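先在电脑里买一遍：一家小厂的机械臂预算是怎么做出来的

文／本刊特约撰稿

我来 Ukcombe 写这篇文章之前，对自动化设备采购的理解比较简单：看报价，选型号，付款，等货。这次跟了几次预算会以后，我觉得自己以前把顺序想反了。报价单其实是最后才看得懂的东西。

这家厂做餐具的分拣和包装，规模不大，两条包装线，白班的人多一些，晚班人少。他们想在其中一条线的末端加一台机械臂，把小方盒放到盘子里，再往下一站送。盒子里是配套的小件，盘子是手绘的陶瓷，花色每一批都不一样。听起来是很普通的动作，人做的时候几乎不用想。可是要把这个动作变成采购清单，问题就一个一个出来了。

第一次预算会上，桌上有两份报价。一份来自 Dravholm，一份来自 Sqalli。两家都给了整套的价格，包括机械臂、夹爪、底座和安装。差别主要在后面的小字：一家把调试算在总价里，另一家按天收；一家的夹爪是标准配置，另一家说“按工件另议”。我看了很久这个“另议”。做过采购的人大概都知道，这两个字后面可以放进去很多钱。

厂里的做法是先不签。他们请做仿真的 Alov 用软件把这个工位搭出来，在里面跑抓取和放置，跑完再谈配置。这笔费用在预算表上单独占一行，写的是“前期验证”。开始的时候，会上有人不同意，觉得钱应该花在看得见的机器上。后来大家同意了，理由很实际：仿真的费用比一次改夹爪的费用低。

仿真里的房间和真的车间没有关系。墙是红砖的，地上是粉色扇形花纹的瓷砖，桌子颜色很深，还反光。我问这样的背景有什么用，对方解释说，背景和桌面会换很多种，目的是让识别程序不要太依赖某一种环境。车间的灯光早上和晚上不同，盘子的釉面也会反光，程序如果只见过一种桌子，到了现场就可能出错，到时候工程师要来现场重新调，这一天一天都是要付钱的。
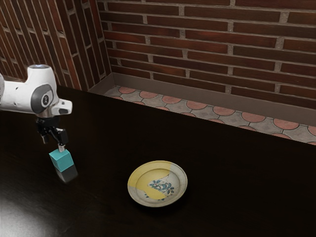
仿真画面：夹爪从上方夹住青色方块，右下方是带蓝色花纹的盘子。

这次验证一共跑了 1483 次放置。我原来以为报告上最重要的是成功率，厂里的人却先翻到后面，看失败的那几页。他们把失败按原因分开，每一种原因再对应到一个采购项目。比如说，方块夹起来以后有偏转，这个对应夹爪的指面；放下的位置偏了，这个可能是相机的位置，也可能是标定；机械臂伸到远处的时候动作变慢，这个就和臂展有关系。

我觉得这个方法很值得写下来。一般我们做预算，是按照供应商的目录来列：机械臂一项，夹爪一项，视觉一项，安全围栏一项。他们是按照“哪里会出错”来列的。两种列法，最后的总数也许差不多，可是在会上讨论的时候，第二种列法更容易说清楚每一笔钱是为了什么。老板问“这个相机可不可以买便宜的”，负责的人可以翻到那一页，说便宜的会多出哪一种失败。

关于臂展，中间还有一段小的争论。Sqalli 的型号比 Dravholm 的长一些，价格也高一些。销售的说法是，长一点以后用途更多。这句话没有错，但是“以后”不在今年的预算里。他们把桌子的尺寸和盘子的位置放进仿真，发现短的那台也能够到所有要放的点，只是底座要往前移。移底座要重新打地脚，费用是有的，比换大一号的机器便宜。最后臂展这一项选了短的。

夹爪的讨论更长。工件是方的，平行夹爪最合适，这一点没有人反对。问题是盘子。盘子不用夹，但是夹爪下去的时候不能碰到盘沿。盘子有一圈高起来的边，中间低一点，方盒要放在中间低的地方。如果手指太宽，松开的时候就有碰到边的危险。陶瓷碰一下，外面不一定看得出来，包装以后客人打开才发现，退货的钱就要算到包装线的头上。所以他们在预算里加了一套窄的手指，作为备件一起订。分开订的话，要多付一次运费，还要等。

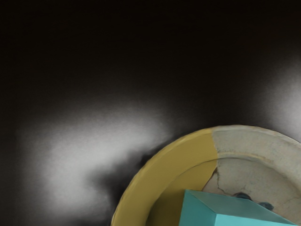
仿真画面：方块在黄、灰两色的盘子里，釉面上有细的裂纹。

第二个没有想到的项目是照明。深色的反光桌面在仿真里会出现一片一片的白光，位置随着视角变。车间现在的工作台是不锈钢的，反光的问题只会更大。原来的两份报价都没有写灯。不能说供应商故意不写，他们也许认为照明是客户自己的事，客户认为是集成的一部分，于是两边都没有放进价格。厂里后来自己加了一行：遮光罩和漫射灯，再加一块哑光的台面垫。这些东西都不贵，可是如果到安装那一天才发现，就要停线等货。停线的成本，他们也列进了表里，写在最下面，作为参考。

视觉软件的费用也要小心。有的是一次买断，有的是每年付。每年付的那种，第一年看起来很便宜，很容易放进预算，第二年开始它就变成固定支出，和电费一样。我看到他们的表有两列，一列是“今年付”，一列是“以后每年付”。表很简单，用普通的表格软件就可以做，我回来以后把它抄下来，给另外几个朋友的厂看了，他们都说自己的表里只有第一列。

还有培训。两家供应商都送培训，时间都不长，内容主要是开机、关机和急停。厂里希望晚班的人也会处理简单的故障，例如夹空了怎么办，盘子没有到位怎么办。这部分要另外付钱，按人数算。他们决定先培训两个人，白班一个，晚班一个，其余的人由这两个人来教。这样做有一个风险，如果其中一个离职，知识就少了一半。他们知道这个风险，暂时接受了。

仿真不能回答所有的问题，这个也要说清楚。方盒的纸板受潮以后会变软，每一批盘子的高度有一点差别，传送带有振动，还有灰尘，这些这次都没有放进软件里。所以预算表上另外有一项，叫“现场调整”，留了一个固定的金额，规定只能在安装以后使用。我问为什么不叫“备用金”，得到的回答是，叫备用金的话，安装以前就会被别的部门借走了。

验收的条件也是在这个阶段写的。合同里不写“运行稳定”这样的话，改写成：用厂里自己的盘子和方盒，连续放置 464 次，允许失败的次数写明，失败的种类也写明。碰到盘沿的，一次都不允许。方盒歪一点但还在盘子中间的，可以算通过。Dravholm 对这一条提了意见，希望用他们的标准件来测试。双方谈了一个下午，最后同意用厂里的东西，尾款的比例相应调低一点。

到我写稿的时候，订单还没有正式下。计划是九月安装，前提是地脚和电源在那以前做好。电工的报价刚刚收到，比预想的高，原因是配电柜没有空的位置了，要加一个。这又是一行原来没有的数字。负责做表的人把它加进去，没有说什么，然后把总数重新算了一遍。

如果读者的厂也在考虑类似的设备，我可以把从他们那里学到的提问顺序写在下面，供参考：

先问工件会怎么坏，再问机器有多快。
报价里写“另议”的地方，请对方写一个上限。
灯、台面、地脚、配电，问清楚是谁的。
软件的费用，要看三年的总数。
验收用自己的工件，条件在付定金以前写好。
备用的手指和主机一起订。

这个顺序不一定适合每一家。做金属件的朋友告诉我，他那里最大的一笔是安全围栏，手指反而很便宜。做食品的还要考虑清洗。我打算安装完成以后再去一次 Ukcombe，把实际花的钱和这张表对一对，看看哪几行估得准，哪几行差得远。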